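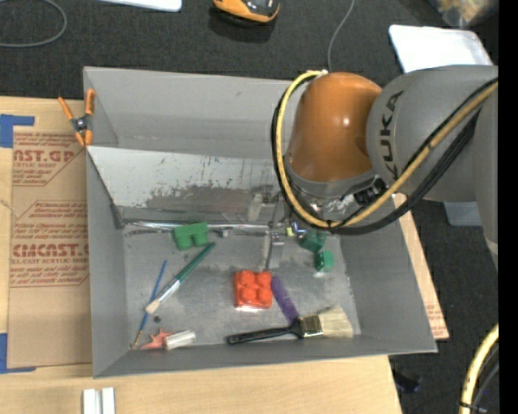 3. Sorting Bin: Materials and Wear

The gray bin stayed on the wooden table for all of our sessions. We used small household and craft items, among them a green toy block and two paintbrushes, one with a teal handle and one with a blue handle. The brushes ended up crossed on the bin floor, so we logged them as a touching pair.

The slanted panel inside the bin is scuffed on its lower half. Yevhen Didenko wiped it down before each of the 4 sessions in July. The log has 353 entries, and 86 of them are for touching pairs.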